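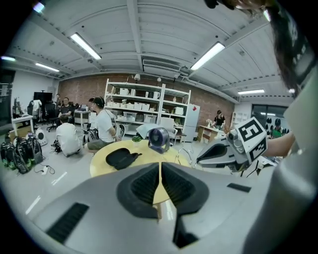
Relative pose between two handheld grippers can be recovered in software from one camera stream, provided the tracker knows which pixels to ignore and which marker faces belong to one rigid body. The Prieto toolchain handles both in a single preprocessing stage, run before any trajectory is passed to SLAM or to a policy. The camera's own gripper body fills the bottom of the image and never moves with respect to the lens, so it is masked. The white cube on the other gripper carries black-and-white markers, and those are what the stage detects. This page covers the mask, the cube model and the filter, in the order they should be set up.

1. Prerequisites

You need Prieto with the cube module enabled, camera intrinsics for the fisheye model, and a recording in which both grippers appear together for at least part of the run. Intrinsics from a pinhole model will load without an error and give poor results towards the edge of the image – check the model field before continuing.

2. Build the static mask

Pick frames with plenty of camera motion and run:

prieto mask build --frames 800 --out body_mask.png

The tool computes per-pixel variance over the set and marks low-variance regions as static. Open the output and look at the gap between the finger pads. The floor and table edge can be seen through it, so it should stay unmasked if the fingers were open throughout. If they opened and closed during the run, the pads will smear and the mask edge will be ragged. Dilate by 8 pixels and accept the loss.

Keep a separate mask for each gripper. The housings match on paper, but lens seating varies, and a shared mask leaves a thin strip of housing exposed. Feature trackers latch onto that strip and report that the camera is stationary.

3. Define the cube

Each visible face is a separate marker with its own ID. List them in cube.yaml with the transform from face centre to cube centre, then add one transform from cube centre to the gripper's tool point:

body: right_gripper
first_id: 176
edge_m: measured value
tool_offset: from CAD or hand-eye result

Measure the printed marker, excluding the white border. Entering the full cube edge is the most common mistake in support requests, and it shows up as a constant scale error in range.

4. Detect and solve

prieto cube track --mask body_mask.png --model cube.yaml

When two or more faces are visible, all corners go into one PnP solve. When a single face is visible there are only 4 corners, and a square seen nearly front-on has two plausible orientations. The solver returns both. Set ambiguity: defer so the choice is left to the filter in the next step. Do not set it to best, which picks the lower reprojection error on every frame and produces flips.

5. Filter

The filter runs forward and then backward over the file. It holds both hypotheses through an ambiguous stretch and drops one when a second face comes into view. Onyekachi Adeleke's patch, merged in June, also rejects detections that would require the gripper to pass through the camera housing.

Gaps are left as gaps. Léonie Carré has a branch that interpolates short ones, but it is not in the release and the downstream loader does not expect it.

6. Check the output

Plot relative distance against time. Smooth curves with clean breaks are fine. Single-frame spikes mean ambiguity is still set to best. A slow drift in orientation with steady translation usually means a wrong tool_offset.

Home | Docs | Tutorials | Downloads | Forum

Related pages
Fisheye intrinsics for Prieto
Time alignment between two recorders
Exporting trajectories to the Claddale loader
Hand-eye calibration with a fixed board

Page maintained by Kgomotso Botha. Contact: Irkberg tools desk
© Irkberg
Back to top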